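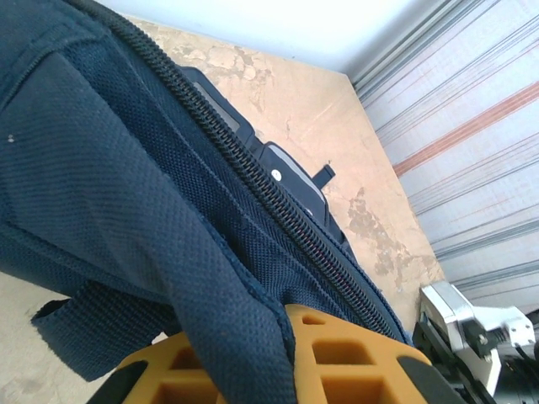

Bags, Tested by Doubters

Pestik calls its navy backpack "commuter-proof." I've heard that before, usually a month before a seam goes. Bok-nam Kwak lent me hers in May, and I've been picking at it ever since.

Navy weave, long black zipper. The fabric is coarse and the panels are padded, fine. But look at the ragged edge on the loose piece, lower left – for a bag at 96 dollars, I'd want that finished properly. The Skanby costs less, and I don't trust that one either.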